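I have moved house. I own 3070 square feet of feelings and one working lamp. A thread.

1/ The new place is in Trernoswood, which the listing called "minutes from Grotdale." It did not say how many minutes. Bring a snack.

2/ The movers quoted me $3000. Then a man named Marcelino Arrieta came to look at the books and sat down on the stairs for a while. The new quote was $400 higher. I didn't argue. I have also tried to lift those books.

3/ My sister-in-law Olga Cordero believes in systems. She has moved eleven times and has never once lost a can opener. Her system is that you don't write words on anything, you draw shapes. Words, she says, are where people start getting clever. I once labeled a box "misc. (important?)" so I let her talk.

4/ Circles are for the kitchen. Triangles are for things you will want on the first night. There was a square too but I was eating a sandwich during that part.

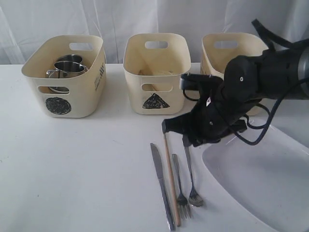

Bin with the black circle, two steel mugs in it. A circle is kitchen. I'm learning.

5/ I followed the system for one whole evening. By February I was putting tax papers in a pillowcase.

6/ Things I paid to have driven across two counties: a bread machine manual (no bread machine), one ski, the box the old router came in, and a jar of keys that fit nothing at the last house either.

7/ The Stidis people were supposed to hook up the internet between 8 a.m. and noon. At 11:58 I got a text saying they had missed me. I was standing in the driveway. I had been waving at cars.

8/ Met the neighbor, Mr. Ogunleye. He brought over a plant and asked if I was the one with the books. Marcelino has been talking.

9/ He also told me the last owners left because of the stairs. There are four stairs. I've been looking at them differently.
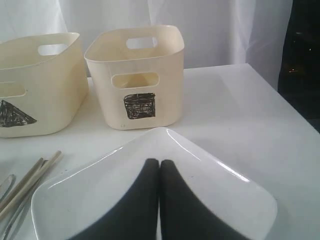

Triangle bin, far left. White plate up front.

10/ Olga called to ask how the shapes were going. I said great. She asked where the can opener was. I said it was a bad line and hung up on her, on a landline, in her own brother's house.

11/ Dinner tonight was crackers and a can of soup I could look at but not get into. Mr. Ogunleye has a can opener. He lent it to me over the fence and said to keep it till the weekend.

12/ Still need to sell the ski. $250 or best offer. Pickup only, mind the stairs.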